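Equipment Review Group
Minutes of the meeting held in June 2019
Location: Cuadros building, ground floor meeting room

Represented: Cuadros (chair and minutes), Trorkton site, Winow (supplier, items 3 to 6 only)
Apologies: Purchasing

1. Minutes of the last meeting

The April minutes were agreed with one correction. Under item 5, "lease" should read "rental". The two are treated differently in the budget and the wrong word had already been copied into the draft request.

2. Matters arising

The floor outlets at Trorkton have been tested and are fine for the kit. The extension cords used in the meantime are to be returned to stores.

The question of who pays for tablecloth laundry during the trial has not been settled. Carried forward.

The old conveyor quote has expired. The chair does not want it renewed until a decision is made on the Tollano kit.

3. Tollano table clearing kit – supplier presentation

Winow supplies the Tollano kit and attended to go through the revised offer. The kit is meant for canteens and function rooms where bottles and other light items are left on tables and need to be put on a tray. It is offered on a monthly rental, with an option to buy at the end of the trial.

The revised offer differs from the April one as follows:

Trial period is now 40 days. It was previously 30.
Rental is $410 a month, including software updates and one set of replacement fingertips.
Setup at the site is included. Moving the kit to a second site is charged separately and a price was not available at the meeting.
Training is one half day for up to seven staff.

Winow explained that the kit has to be set up again if the table is changed for one of a different height. Changing the cloth does not need a new setup, but a very wrinkled cloth can make it harder for the fingers to get under a flat item. The group asked for this to be put in the user guide, which at present says only that the table should be "suitably covered".

Discussion then moved to the work itself. Plastic bottles were chosen as the first item for review, as they are the most common thing left behind at Trorkton. The site uses the red trays with handles at each end and would prefer not to buy others. Winow has no objection to the red trays. The rim is raised all the way around, and an item has to be lifted over it, so the tray is best kept clear of the bottles at the start with open cloth on all sides.
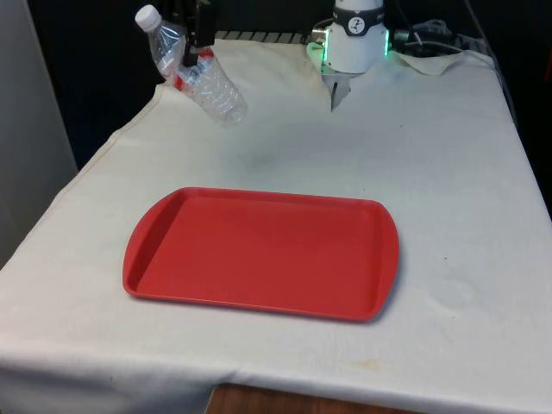 Trorkton asked what happens when a bottle is dropped outside the tray. At the site, a person would just pick it up, and the floor staff do not want to stand and watch a machine try the same thing over and over. Trorkton also asked if the number of tries could be set by the customer.

Winow said that the number of tries is set at the factory and that the arm waits for a member of staff once it is used up. It can be changed by the supplier on request. The group felt this should be a setting on the customer's side and asked for it to be added to the list of requested changes.

The chair asked about noise. Winow offered to send the measurements. None were tabled.

4. Points raised on the kit

4.1 Bottle condition. Bottles left after lunch are often crushed. Trorkton wanted to know if the kit treats a crushed bottle the same as a full-shaped one. Winow's answer was that the grip force is the same for both, and that crushed bottles are harder to find from the camera view when they are clear and on a white cloth. A label helps. Trorkton pointed out that labels are often peeled off by customers. Winow to provide written guidance on bottles with no label.

4.2 Cables. The cables from the kit run along the back of the table. This is acceptable for a trial against a wall but would not be for a table in the middle of the room. Winow can supply a cover strip. The price is not in the offer and should be.

4.3 Lights. The staff guide does not include a page on what the lights on the arm mean. The group asked for one sheet, in large type, that can be put on the wall next to the table.

4.4 Cleaning. The fingertips are wiped down with the same product used on the tables. Winow was asked to confirm that this will not damage them, and will do so in writing. Linen with stains is fine for trial use, but the Trorkton dining room would need clean cloths daily and this goes back to the laundry question under item 2.

4.5 Space at the back of the table. The kit takes up the rear part of the tabletop, so the usable area for guests is smaller. Trorkton thinks this rules out the small round tables. The group agreed the offer should be judged for the long tables only.

4.6 Starting position. There was some discussion on whether staff need to put the tray in an exact place. Winow said no, provided the whole tray is within reach and is not pushed under the arm. Trorkton asked for tape marks all the same. Staff change often at the weekend and a mark on the table is quicker than a guide. With a cloth on, the marks would have to go on the cloth, and this was left open.

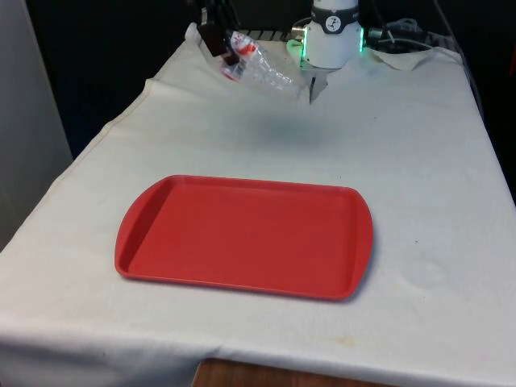 Tollano kit: gripper open above the cloth, bottle on its side, tray empty.

5. Comparison with the current arrangement

Trorkton handed out a one-page summary of how clearing is done now. The late shift is the problem. There are nine shifts a week when clearing is done by one person who is also on the register, and trays pile up at the return point. The early shift has no such trouble and the site does not want the kit running then.

The chair's view was that a rental should be judged on the late shift alone. If it does not help there, it is not worth having at the price. Trorkton agreed but noted that someone still has to carry the full tray away, and that the kit does nothing for spills or cutlery. Winow confirmed that cutlery is not covered by the present offer and would not give a date for it.

There was a difference of opinion on whether guests should be seated at the table while the kit is in use. Winow's guide says they should not. Trorkton had understood from the April meeting that they could. The chair ruled that for the trial the table is to be closed to guests while the arm is on, and the sign for this is to be made by the site.

6. Terms

Notice to end the rental early was given in the offer as 30 days. For a trial of this length the group found that too long and asked for seven. Winow will take this back and reply by email.

Damage to the cloth or the tray is the customer's cost. Damage to the arm in normal use is the supplier's. "Normal use" is not defined in the contract and Cuadros will suggest wording.

Winow left the meeting at this point.

7. Decision

The group agreed in principle to a trial of one Tollano kit at Trorkton, on one long table against the wall, late shift only. No order is to be placed until the notice period and the cover strip price are settled. Purchase was not discussed.

Trorkton asked for it to be recorded that the site supports the trial but has not agreed to give up any staff hours for it.

8. Actions

Winow – written guidance on unlabeled bottles; confirmation on cleaning product; sheet explaining the lights; noise measurements; cover strip price; reply on notice period; price for moving the kit between sites.
Trorkton – sign for the closed table; choice of table; suggestion for marking the tray position; names of staff for training to be sent to Cuadros.
Cuadros – contract wording on normal use; laundry costs, with Purchasing; list of requested changes to be sent to Winow.

9. Any other business

The meeting room projector is still out of order. Papers for the next meeting should be printed.

Next meeting: to be set once the reply from Winow is in.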